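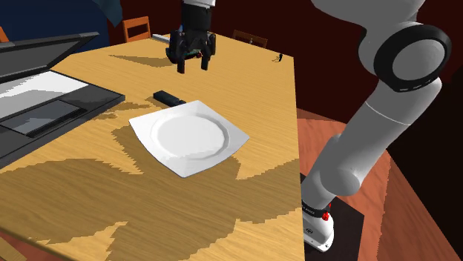 One customer wrote in to say that a month of practice in the simulator had taught her more than the manual did, and the lead developer at Triltura still brings up that letter before you've had time to sit down. "I've read it to my mother," the developer told me, laughing. "Twice!"

We were meant to be talking about Studstead, the company's practice package for people learning to program a robot arm, and we did get there eventually (there was tea first, and a long detour about parking in Wuvuvcombe). The package gives you a simulated arm and gripper and a household table to work over, with a plate, a laptop and the sort of small things people leave lying about. You write your moves, run them, and nothing real gets broken.

"People always ask for a tidy factory bench," the developer said. "I say, have you seen your own kitchen table? A plate sits crooked, and that's what you have to plan for."

The basic license is $105 a year, and the one with the Usman lesson set, which adds 83 exercises, is $220. I said that seemed a lot for a hobbyist, and got a nod and a bit of a sigh. "It is, for some folks. We're working on a monthly plan for August."

I asked about the shadows too, because their blocky edges had bothered me when I tried the demo at home. "Oh, those! You can turn them up if your graphics card is willing. Mine isn't, so I've grown fond of them."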